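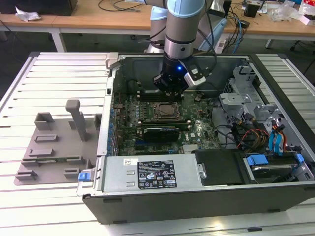

Old office desktop: worth fixing up for my mom, or just buy something?

Posted in Home Computing by Undmont

Hi all, I picked up a used desktop tower from an office clear-out for 35 bucks and I'd like to get it going for my mom. She does email, her bank, a card game and a LOT of recipe sites (the kind with forty ads before you get to the soup). It starts up fine but it's slow as anything. Opening the browser takes long enough that I can go fill the kettle. I'm okay with a screwdriver but I've never upgraded a computer before. My brother-in-law says to quit messing around and spend 600 on a new one. Is he right? And if I do fix it up, what do I change first? I'd like it done by November, before she comes to stay.

Marchuk

Your brother-in-law is spending your money for you, lol. For email and recipes you don't need a 600 dollar computer.

First thing I'd check is whether it still has an old spinning hard drive. If it does, swap it for a solid state drive and do that before anything else. I did this on my own clunker last winter and startup went from "go make toast" to 57 seconds, and half of that was me typing my password wrong. After that, look at memory. Open the task manager with the recipe sites up and see how full it is. If it's sitting near the top all the time, add more.

Get the exact model number off the case and look up the manual before you order memory!! I bought the wrong kind once because it looked close enough in the listing. The notch was in a different spot and it wasn't ever going to go in, and the seller wanted a restocking fee on top.

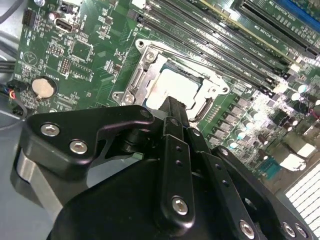 Also unplug the thing from the wall, hold the power button down a few seconds, and touch bare metal on the case before you put your hands in. Leave the processor alone, there's no reason to go near it for what your mom does. Memory sticks need a firmer push than you'd think, and the clips at the ends should close up on the stick.

Clisus

just get a tablet

Cindoris

I'd fix it, but check one thing before you spend a dime: can it run a version of Windows that still gets security updates? She's doing her banking on it, so that matters more to me than speed. If it can't, look at one of the beginner-friendly Linux versions. My dad has been on one for 3 years and the only call I've had was about the printer.

And do a clean install, don't copy over whatever the office left on there. Back up her bookmarks from the old machine first, she'll want her soups.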